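3.2 Setting up and looking after the two-arm cell

Readers who want to build something like our cell will probably get more use out of this section than out of the learning results, so we have let ourselves go on a bit. The cell, which everyone in the lab calls Teler after the name painted on its old shipping crate, is a pair of arms bolted to the near edge of a white table so that they reach in from the two lower corners and meet over the middle. Each arm carries colored bands, blue on the left and green on the right (with a blue one as well at the base), and we would warmly recommend doing the same. Before we had them, a good part of every conversation was spent working out whose left we meant!

The yellow cutting mat is there for the people as much as for the arms. It gives a steady background for the cameras, it can be wiped down after a messy task, and its edges tell whoever resets the table where things are supposed to go. We tape it at the corners and replace the tape whenever an edge starts to lift, because a lifted edge will catch a gripper finger sooner or later.

Most of our upkeep time goes into the cables. They have to be slack enough for the shoulder to turn all the way and still short enough to stay out of the fingers, and those two wishes never quite agree. Our first layout, finished in March, ran everything tightly along the links, and it cost us two connectors. The present one, suggested by Benedikt Mühlbauer, lets the left cable loop up over the shoulder and come down past the joint, while the right arm's cables lie in loose curves across the mat and leave toward the corner. It looks untidy, we admit, but we have not lost a connector to it in 64 sessions.

The candle task (Figure 2) is the one we use to check the cell after any repair. It asks for a small, careful approach by both arms to the same place, and an arm that has been put back slightly out of true shows it very quickly.

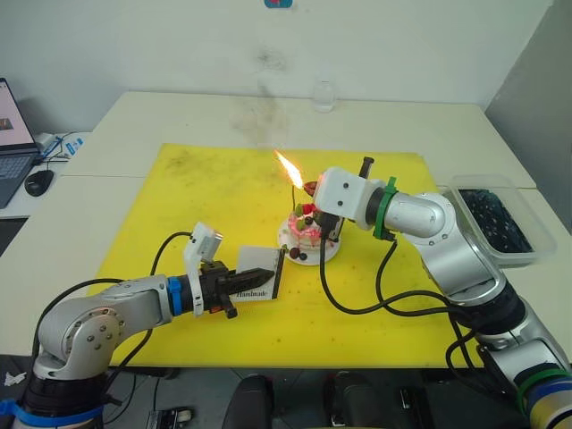 Figure 2. The cell during the candle task. The left gripper holds the lighter by its black handle, with the nozzle aimed toward the cake; the right arm reaches in from the other side, and the candle is burning.

3.3 Routine checks

Before the first run of the day, the operator moves each arm slowly through its full reach with the table cleared, listening at the elbow and watching the cable at the shoulder. The bolts around the joints are then checked by hand with a short key, and any that turn at all are taken out, cleaned and put back with fresh thread lock. After 20 runs we wipe the gripper fingers, and we do it sooner if the task involved frosting, which gets into everything and sets surprisingly hard.

The wrist camera on the left arm deserves a paragraph of its own, really, but we will keep it short. Its white bracket is easy to knock when changing a gripper, and a knock too small to notice by eye is quite enough to spoil the alignment. We therefore recalibrate after every gripper change, which takes 14 minutes once you have the hang of it.

Tasks with a flame have a few rules besides. A person stays within arm's reach of the stop switch, paper goods are moved well back from the candle, and the lighter is locked in a drawer between sessions. The finger pads are inspected afterward for softening, and we keep a spare pair ready on the shelf.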